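The Latency Budget Nobody Wrote Down

How a small controls team moved contact handling out of the planner and into the loop

Thu 20 May

The arm at Sonwood runs its joint controller at 1000 hertz. The policy that tells it where to go runs at 20. Between those two rates sits a layer of software that most labs treat as plumbing, and most of the engineering at Sonwood over the past year has gone into it.

The layer is called Claton. It takes short sequences of target poses from a learned policy, checks them, blends them and turns them into a continuous reference for the controller. In the first version it did this with linear interpolation between waypoints. Velocity was discontinuous at every waypoint, and the wrist showed it as a faint buzz that was easy to ignore in free space. Pick and place worked. Wiping did not.

Wiping is a contact task, and contact tasks punish small errors in the reference. If the commanded height is a few millimeters low, a stiff controller pushes hard into the surface. If it is a few millimeters high, the cloth passes over the mark and the log records a successful trajectory. The first version produced both faults, sometimes in the same stroke, and the planner had no way to tell them apart.

The team's first response was to raise the policy rate. That moved the problem. Inference time varied with the load on the workstation, and late action chunks arrived describing a state the arm had already left. Claton would splice them in anyway, and the tool would step backward before continuing. A faster policy meant more splices.

The current version handles timing explicitly. Each chunk carries the timestamp of the observation it was computed from. On arrival, Claton discards the portion that is already in the past and fits a quintic segment from the present reference state to the remainder. If too little of the chunk is left, it is dropped and the arm decelerates along its existing path. The operator sees a pause, and the log gets an entry with the age of the chunk. Before this change the team had no measurement of chunk age at all.

Compliance was the second piece. The policy still commands pose, but Claton now attaches a stiffness to each axis of the tool frame. In free motion all axes are stiff. Near a surface, the axis along the surface normal is softened and a small force bias is added, so that an error in height becomes a modest change in pressure. The switch between the two modes is ramped over 4 policy steps. An instant switch was tried and gave a visible kick at the wrist.

Deciding when to switch is a perception question, and the team kept it simple. Jovusier, the perception package, fits a plane to the work surface once at the start of an episode and publishes it with a covariance. Claton starts the ramp when the distance from tool to plane falls below a threshold that grows with that covariance. A glossy surface returns poor depth, the covariance goes up, and the arm softens earlier. The cost is a slower approach.
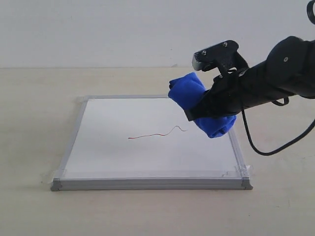
The tool itself is the weak point in this arrangement. A bunched cloth has no fixed geometry. Its lowest point depends on how it was grasped, and it shifts under load. Modeling the deformation was considered and rejected as too slow for the loop. Claton uses a single tool offset with a wide tolerance and lets the force bias absorb the difference. This works for flat targets. On edges and raised borders it does not, and the planner now keeps strokes inside a margin set in the task file.

Verifying the result is handled outside the loop. After each stroke the arm retracts, and Jovusier compares the masked surface before and after. Any residual is passed back to the policy as a region to cover again, with a limit of 2 repeats. Early versions checked during the stroke, and the check was unreliable because the tool blocked most of what needed to be seen.

Replay turned out to matter more than any of the control changes. Şimşekoğlu, the logging tool, records every chunk, every splice decision and the full controller state against one clock. A failed episode can be run again through Claton offline, with the policy outputs held fixed and the blending parameters changed. Nearly all the tuning described above was done this way – the hardware was used to confirm settings.

There are limits to that approach. Replay cannot say what the policy would have done had the arm moved differently, so any change that alters the trajectory by more than a small amount has to go back to the bench. The tool flags these cases by comparing the replayed reference with the recorded one, and marks the rest of the episode as invalid past the point of divergence.

Work now is on the plane estimate. A single fit at the start of an episode assumes that the surface stays put, and a firm stroke can shift a light object if its fixturing gives. Refitting between strokes is the obvious fix. It adds a delay after every retraction, and the team has not yet settled whether to accept it or to estimate the shift from contact forces during the stroke.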